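Unit 4 handout: Setting out snacks
Hospitality Basics, R. Baird

Each pair gets one table, one plate and one bag of chips. Wipe the table first and let it dry. Put the plate in the middle, where guests on both sides can reach it.

A serving is roughly 20 grams. For a group of 60, work out the number of bags before you shop and write it on your sheet.

Hold the bag over the plate, near the top, and pour slowly.
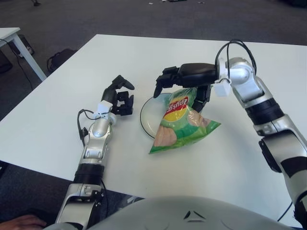
Broken pieces go on last. Fold the bag down and clip it if any chips are left. Sheets are due at the end of the session.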